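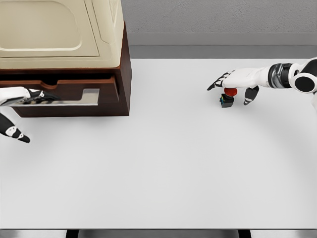

Image: Ginard

THE DESK MONITOR THAT FINALLY MADE ME TRUST MY PRINTS

For most of my working life I edited on whatever screen happened to be attached to whatever computer I could afford, and I thought I was getting away with it. I photograph christenings, village fêtes and the odd boat for the sailing club at Sulcombe, and my clients are lovely people who would sooner keep a slightly orange baby than complain about it. Then Gemma Yeoman, who runs the print shop at the top of the hill and has been putting my files on paper for longer than either of us would like to say, laid two versions of the same picture on her counter and asked me which one I had meant. I hadn't meant either of them!

So that was how I came to buy a Poro, which is a monitor for photographers and priced like one. I dithered over it from spring until August (my husband will tell you it was longer) and very nearly went for the Nigatu instead, a perfectly good screen with a nicer stand and a remote control I can't imagine anyone needing. What swung it was an afternoon at Darren Tindall's studio, where he had both of them running and let me sit there with a memory stick full of my own work, making tea and saying nothing helpful.

On the Nigatu everything looked marvellous. Skies were bluer than I remembered and the grass at the fête looked freshly painted. On the Poro the same pictures looked a bit plain, and I felt rather deflated until I held up Gemma's prints next to them and saw they matched. The plain one was telling me the truth, and I'd driven all that way to hear it.

Setting it up took me an evening. You hang a little sensor over the glass, let the software flash its coloured squares for 12 minutes, and then it asks how bright you'd like things. I had always worked with the brightness turned right up, because it seemed a waste not to, and that explained years of prints that came back too dark. The software suggested 100, I grumbled, and for two days I felt as though I was working by candlelight. By the end of the week I'd stopped noticing, and my eyes were a good deal less sore by bedtime.

The first proper test was a wedding, a big one by my standards, with 174 pictures in the finished set. I edited the lot on the new screen and sent Gemma the album pages without asking for test strips, something I'd never dared to do before. She rang me just after four to say they were on the drying rack and she hadn't touched a thing. The bride's dress was ivory, as it had been on the day, and her grandfather's face was no longer the colour of a boiled ham.

I do have grumbles. The buttons are on the back, where you have to feel for them like someone looking for a light switch in a strange hotel. The hood that keeps stray light off the glass is sold separately, and I think that's mean at this price. The cable in the box is also too short if your computer lives on the floor, as mine does, so I've had to prop it on a stack of old camera magazines until the longer one arrives.

There's also the awkward business of old work. I went back through a christening from last year, 147 pictures I'd been really quite proud of, and found a faint green tinge running through all the ones taken by the font. I've put them right and sent the family a fresh set. They wrote back to thank me and said they were sure the first lot had been fine, but the new ones are up in the hall now, next to the barometer.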